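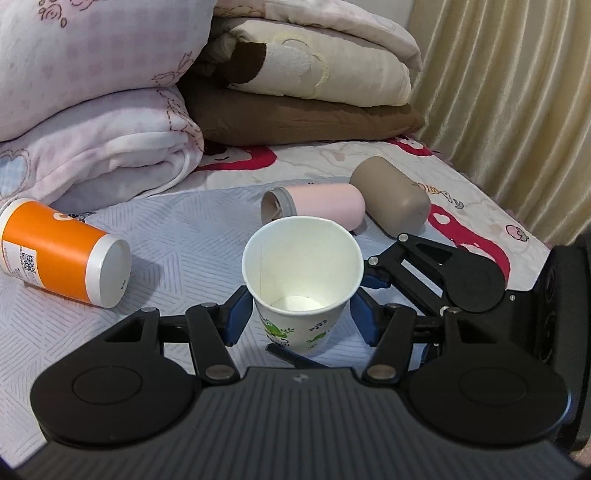
Home Cleaning Sewing Garden About Contact

How to Wash a Down Comforter (Without Ruining It Like I Did)

September 16, 2018
By Estela Troncoso

I put off washing my down comforter for four years. Four! It was a Fimirley, queen size, $141 on clearance, and the tag said dry clean only in three languages, so I kept changing the cover and pretending that was enough. Then my nephew had a stomach bug at my place and pretending was over.

The first time I washed it I used my own top loader at home, with the regular detergent, and I dried it until the top felt dry. It came out in clumps the size of tangerines and smelled like a wet dog for a month. I have now washed it six times, plus my mother's two and the neighbor's enormous king, and I've got it down to something I trust. It takes most of an afternoon, but you spend most of that sitting.

What you need

Down wash or a very mild liquid detergent (I buy the Pelteo one in the blue bottle, but any made for down will do)
Access to a big front loader
Four or five clean tennis balls, or wool dryer balls
A needle and thread that matches the comforter
A bunch of quarters
A clean bed sheet to wrap it in on the way home

First, look it over

Take the cover off and spread the comforter flat on the bed with all the lights on. Go along every seam with your fingers. You're looking for little feathers poking out, popped stitches and thin places. A quill or two working its way through the fabric is normal, and if you can, pull it back in from the other side instead of yanking it out, which makes the hole bigger. Any open seam gets sewn now, before it goes anywhere near water. My stitches are ugly and they've held fine. I once skipped this step with my mother's comforter and spent a very long evening picking down out of a laundromat drum while a man with a basket of towels sighed at me.

While you're there, spot treat. Push the down away from the stain so you're only working on the fabric, dab on a little down wash mixed with water, and rub gently with a soft toothbrush. For the yellow areas up by the neck, I leave it for 20 minutes before I do anything else. Old coffee takes two rounds, and even then you may be left with a faint ring. I have one. It goes at the foot end.
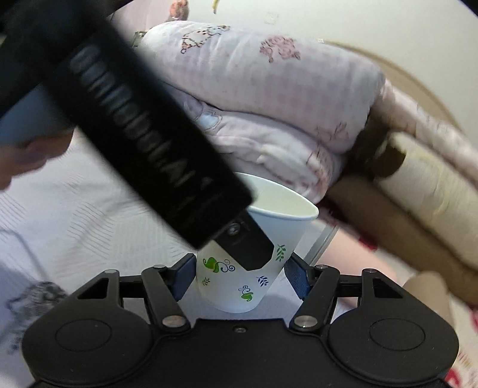 Oh, and check the tag for the fill. Everything here is for down or feather. If yours turns out to be polyester you can be a lot less fussy, and if it's wool or silk please go find somebody else's page, I've never washed one and I'd hate to be responsible.

Pick the machine

If the comforter fills the drum and you have to punch it in, the machine is too small. It should go in easily with room left over. My home washer isn't even close, so I go to the laundromat on Núñez Street in Graneo, where they have two of the 50-pound front loaders along the back wall. Get there early, those are the ones everybody wants. Skip any top loader with a post in the middle (the agitator). It grabs the fabric and twists it, and that's how I got my first rip.

Before I load anything, I wipe out the drum and the detergent tray with a damp rag. Whoever was there before you may have used a lot of fabric softener, and softener is bad news for down. It coats the feathers and they go flat.

Washing

1. Load the comforter loosely. Don't fold it into a neat square, just feed it in and let it slump.

2. Measure the down wash and then use a little less than the cap tells you. I know it feels wrong. Soap that doesn't rinse out is what made mine stiff.

3. Set it to warm, gentle or delicate. Some machines call it "bulky" and that's fine too as long as it isn't hot.

4. Run a second rinse. If the machine doesn't offer one, run a whole short cycle again with no soap. If you still see suds on the door glass, do it one more time.

5. Finish with an extra spin if you can. At home I'd never go up to 1000 rpm with something this heavy and lopsided, but the big machines are bolted to the floor and handle it without walking off. The more water you get out here, the fewer quarters go in the dryer.

It's going to look terrible when you take it out. Flat, gray, see-through in places, with sad little lumps in the corners. Mine looked like a drowned cat and I nearly cried the first time. Get both arms under it when you lift it, don't haul it out by one corner, all that wet weight will pull on the stitching.

Drying, which is the part that matters

Low heat. Biggest dryer they have. Toss in the tennis balls and accept that it's going to be loud.

Every half hour or so, stop it, pull the comforter out, shake it hard from each side and break up any lumps you find with your fingers. Then turn it around and put it back. The outside will feel dry long before the inside is, and that's exactly where I went wrong. Squeeze the thickest parts in your fist. If they feel cool or the fill sticks together, keep going. Mine usually needs around three hours, and my mother's heavier one needs more. Bring a book. Bring a snack too, the vending machine at my place only ever has those orange crackers.

If you're tempted to crank it to high to save time, please don't! The shell on mine got a shiny patch from that, and down that's been scorched smells awful.

Once it's dry all the way through, wrap it in the clean sheet and take it home. I leave it spread over the bed or across two chairs overnight before the cover goes back on, just in case there's some damp hiding in there. Sleep under something else for one night.

How often

Once a year is plenty if you use a cover and wash the cover regularly. I do mine right before November, when the nights get cold enough that I want it back. In summer it lives in a cotton bag on the closet shelf. The plastic zipper bag it came in went in the trash after it made everything musty.

A few people have asked me about doing this in the bathtub. I tried it once with a baby-size comforter and it worked, but squeezing the water out took forever and the bathroom floor was a lake. With a queen I wouldn't even start. If you've managed it, leave me a note through the contact page and tell me how you got it from the tub to the dryer.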